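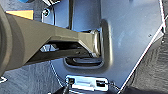 Second evening of teaching and my shoulders hurt. 371 demos on the disk, target was 400-odd, not going to happen before the December demo so we stop where we stop.

Quick notes before I forget it all.

Teleop first. Gangadharan Gounder set up the leader arms and swears by them. I was rubbish for the first hour. You move your hand, the arm follows a beat later, you correct, it corrects your correction. Slow down. Slower than that. Then it sort of clicks and you stop watching your own hands.

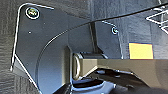
Then the wrist views. I'd been driving off the head camera only, which is fine for getting the arm over there and hopeless for the last bit. Fingertips hide behind the wrist. Gangadharan made me put the wrist feed on the big monitor and my bad takes dropped straight away. Should of done it on day one.

Also tried hand guiding, where you grab the arm and just push it through the motion. Lovely feeling, much more natural. But your own arm ends up in the head view and then you've got a robot learning from pictures with a sleeve in them. Threw those out. Kept 286 of the teleop ones after a first pass, the rest have a wobble or a long pause where I was thinking (or drinking tea).

The wardrobe is on the list as well. We call it the Tererberg, don't ask. Doors, shelf, baskets, all of it.

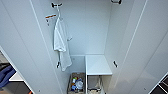
The Tererberg, both doors open. Baskets at the bottom.

White on white on white, so depth is a bit of a guess from up there. I kept stopping short on the practice runs. Moved the lamp, helped a little.

Things to do diffrently next time:

Sessions of 20 takes, then a break. At 40 I get sloppy and it shows in the plots.
Same start pose every time. I drifted.
Say the task name out loud before recording, I mislabelled a whole batch.
Don't tidy up the mistakes. A fumble and a recovery is worth keeping, a fumble and a swear isn't. 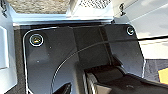 Training goes on tonight, on the old Kamath box as the good one is busy. Will post the curves if they're not embarrasing. Right, food.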